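Petell culvert site visit, Thursday

The group met at the Seppälä yard at 7:30 and walked down to the east abutment. The brick arch dates from 1867 and has carried a two-lane road since the deck was widened. Excavation on the upstream side is down to the footing. The trench is shored for 60 ft. and the pumps run overnight.

Nirnov has the contract for the replacement liner, 97 ft. in 2 sections, grouted from the downstream end. 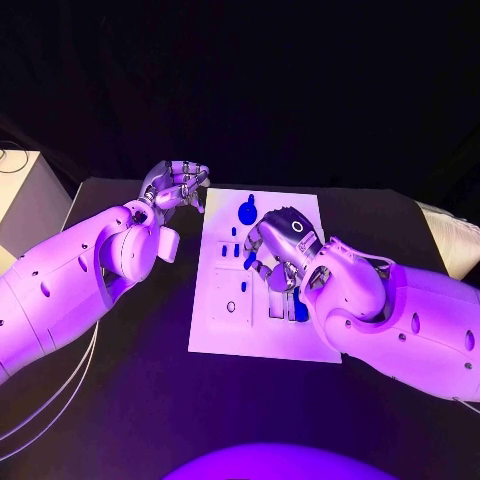 Darcy Pryor asked whether the grout pressure had been checked against the old mortar joints, and was told that test cores were still at the lab in Brudomport. Pryor wanted the results before the second section goes in.

Access for the public stays closed on the creek path – the detour uses the upper lot. Hard hats and boots were required past the gate. The next walk-through is planned for December.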